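Hand-Held Gripper Inspection, Checklist and Comments
Site: Votbridge, brick-wall bay
Units: Mollel grippers, 3 in service
Inspector: Zlata Hrynyshyn
Month: September
Reason for inspection: jaw slip under load, reported by operator at 14:50, unit 2. Boxed item released without trigger input. No injury.

Marking: P = pass, F = fail, C = pass with comment.

1. Housing and fasteners

1.1 Housing free of cracks: P
1.2 Housing screws at torque: C. One screw on unit 2 turned a quarter before the driver clicked. Re-torqued.
1.3 Slots in housing clear of tape, lint and packing material: P
1.4 Trigger returns fully when released: P on units 1 and 3. F on unit 2. The trigger stops short of its rest position when pulled slowly.

2. Jaws and pads

2.1 Pads seated, no lifting at corners: C. Unit 2, left pad lifts at the lower corner. Adhesive has gone hard.
2.2 Jaw faces parallel when closed: P
2.3 Holding force, static, 61 N minimum: F on unit 2. Measured 50 N on the first pull and lower on the second. Units 1 and 3 within limit.
2.4 Cycle counter read and logged: P. Unit 2 shows 293 cycles since the last pad change.
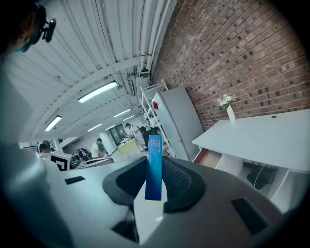
Comment on 2.3. The force figure is taken on a flat steel gauge and does not cover narrow cartons. A box held on edge, like the blue one upright in the jaws, puts its load on a small part of the pad, and the mesh surface has to wrap the base on both sides for the grip to count. If the pad has hardened it stops wrapping and the carton is held at two lines of contact. The reported slip is consistent with this. Add a narrow-carton pull to section 2, three pulls per unit, lowest value recorded.

3. Release and lockout

3.1 Jaw stays closed when battery is disconnected: P on units 1 and 3. F on unit 2, opened 4 mm.
3.2 Lockout tag available at the charging point: F. Tags were in the office. Moved.
3.3 Faulty unit tagged and removed from use: C. Unit 2 was tagged at 15:20, thirty minutes after the report. Procedure says immediately.

4. Work area and operator

4.1 Floor free of cables in the walking path: P
4.2 Operator keeps free hand clear of the closing jaw: C. Remind all operators at shift start.
4.3 Two grippers on one item: only with a spoken call before either one releases. C. The call is not in the written procedure.
4.4 Markers flat and firmly attached: P

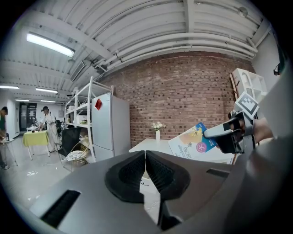

Modupe Olaniyan disagrees with the finding at 3.1 and asks for it to be rechecked with a warm battery. Her point is that the Rindberg latch spring is rated from room temperature upward and unit 2 had come straight from the storage cage. Recheck accepted. The F stands until it is done.

5. Actions

5.1 Replace both pads on unit 2 and repeat 2.3. Ifeanyi Ajayi.
5.2 Strip and clean trigger, unit 2. Replace return spring if the slow-pull fault remains. Ifeanyi Ajayi.
5.3 Write the release call into the procedure. Chukwuemeka Nwankwo.
5.4 Ask Onex for the pad adhesive shelf life. The packet carries a batch code and no date.
5.5 Repeat 3.1 at room temperature, battery warm. Zlata Hrynyshyn.

Unit 2 stays out of service until 5.1, 5.2 and 5.5 are closed.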